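Taller de cerámica en Zakville: horario de invierno y lista de materiales

4 de diciembre de 2018

El taller de cerámica de la casa de cultura de Zakville cambia de horario a partir de este mes. Las sesiones de tarde empiezan a las 4 y terminan a las 7, y la de mañana se mantiene como estaba. El grupo de iniciación tiene 12 plazas y el de torno, por falta de máquinas, se queda en ocho. Quien ya estaba inscrito en agosto conserva su sitio sin volver a rellenar la hoja.

Yolandi Dlamini seguirá a cargo del grupo de iniciación. El programa empieza con piezas a pellizco y sigue con churros y planchas. Los esmaltes quedan para después de las fiestas. Dumisani Chauke lleva el torno y pide que los alumnos nuevos pasen primero por dos sesiones de amasado, aunque tengan experiencia en otro taller. El barro mal amasado guarda aire y las piezas se descentran enseguida.

La cuota es de 20 al mes e incluye dos cocciones, una de bizcocho y otra de esmalte. Las piezas de más de un palmo de altura se pagan aparte y hay que avisar antes de dejarlas en la estantería de secado. El año pasado se quedaron muchas sin recoger. Este invierno se guardarán cuatro semanas después de la segunda cocción y luego se romperán para aprovecharlas como chamota.

Sobre el barro: el proveedor de siempre, Jurow, ha dejado de servir el rojo con grano fino. Hemos probado uno parecido de Sugiyama, algo más plástico, que encoge más al secar. Conviene hacer las tapas y los cuerpos el mismo día y dejarlos secar juntos, tapados con plástico. El blanco no cambia.

Cada alumno debe traer delantal, una toalla vieja, una esponja pequeña y un recipiente con tapa para la barbotina. Los palillos, los vaciadores y el hilo de cortar los pone el taller. Se ruega no lavar herramientas en la pila del pasillo, que ya se atascó dos veces. Para eso están los cubos de decantación junto a la puerta del patio.

Las inscripciones se hacen en la entrada, por las tardes. Si queda alguna plaza libre en el torno, se ofrecerá primero a quienes están en lista de espera.

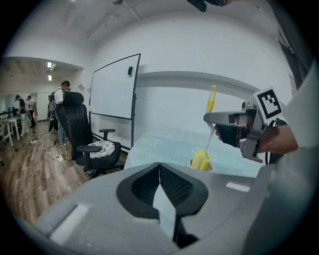
Biblioteca: préstamo durante las fiestas

Los libros que se retiren en la segunda mitad del mes podrán devolverse en enero sin recargo. El buzón exterior de la calle Jernness seguirá abierto todos los días.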